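Lists > Bench-Practice > Archive > Thread: draft rules for table cells, second round

Dear all,

thank you for the many answers to the first draft. I have put the comments from Drelell and from the Plamow group into one text, and I write here only about the points where we do not yet agree. The older message is quoted where I need it.

First point, the surface. The draft says "the work surface shall be uniform". I find this too weak, as a printed cloth is uniform for one person and not for another. My proposal is that the surface is named in the log by its material and its pattern, and that it is not changed inside one series of runs.

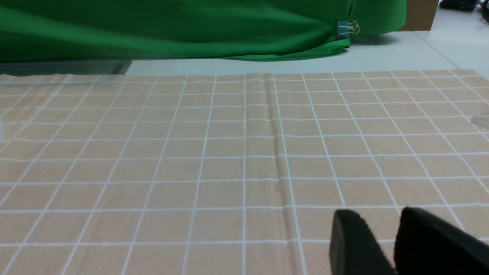

Must the surface be fixed to the table? Only when the arm is allowed to touch it; for all other work it is enough to check its position before each series.

Second point, speed. In the old text we had 500 mm/s for free movement and 60 mm/s near an object. I would keep the second value and lower the first one for every cell where a person can reach over the table. The distance which counts as "near" is still open. Jenkins wished to have it written in millimetres and I agree with this.

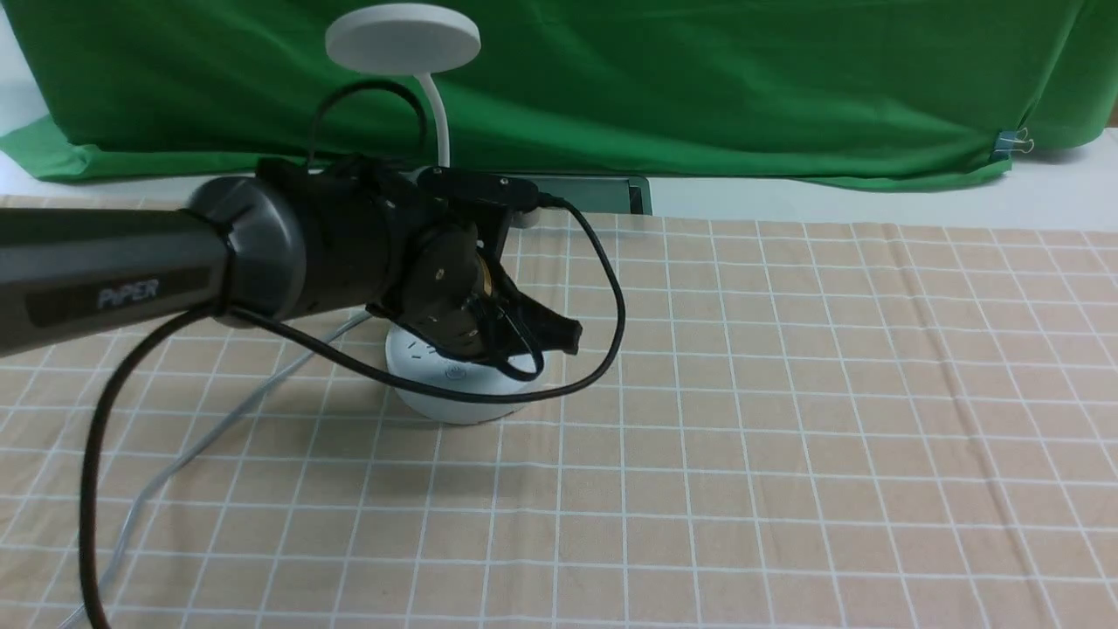

It should also be said from which part of the arm we measure. I would take the outermost point, and this includes any cable, bracket or sensor that was added later. A supplier's drawing does not know about these parts, so the person who adds them has to write the new outline into the cell sheet.

On the third point I quote from the earlier message:

> The wrist view should be looked at before the series is
> accepted. If the object is smeared in the picture, the
> operator makes a note and keeps the run. 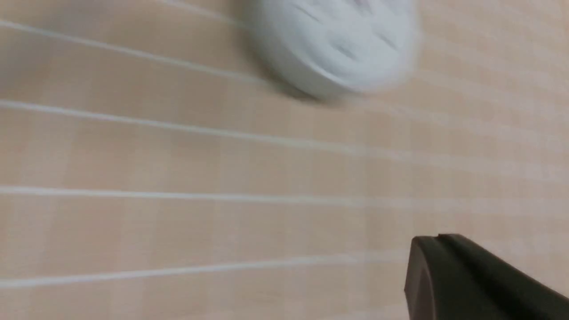 Jenkins would prefer a stricter rule: a run with a smeared object is kept, but it is not counted in the 1000 runs which the cell needs for its approval. Cleken has asked who decides what is smeared, and I have no good answer to this yet.

Fourth point, the check before the start. The list has 11 lines now and I would not like it to become longer. It must be possible to do it standing at the table, without opening a manual. One line is however missing, the state of the cloth itself. A long crease like the one here, from the far edge down towards the fingers, bends the printed lines, and whoever uses the grid to judge a position will read it wrongly there. I suggest: "Cloth smoothed, or crease noted with its place."

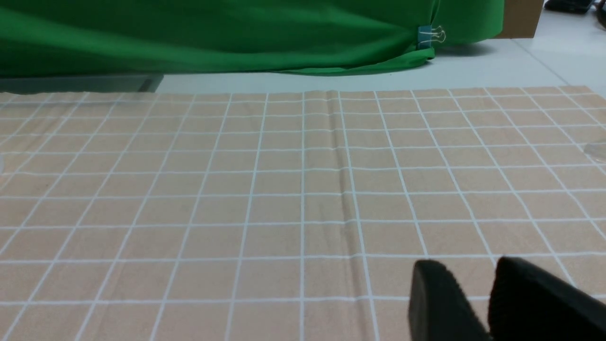 The wording of section 4 is otherwise unchanged from March. I have only moved the line on the emergency stop to the first place, as Plamow requested. For the backdrop the text asks that it is fastened, without saying by which means, and a simple binder clip on the green cloth fulfils this in my reading. If somebody wants a particular kind of clamp, please send me the sentence as it should stand.

Please answer to the list and not only to me.

With kind regards,
Edeltraud Zürcher

Contact the list owner | Back to top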